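Software engineer, grasp planning — Isby

Our planner, Donden, has 1327 open tickets, and 80 of them say only "dropped it". We need someone to write the control code between perception and fingers, in C++ and some Python. You'll inherit Tovance, our log viewer, which opens on the second try. Patience counts as experience.
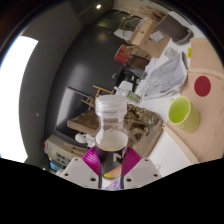 Rotich, our test partner, asks us to add that bottles are the easy part and that applicants should ask about cups.

Apply by 19th October — a short letter, no puzzles.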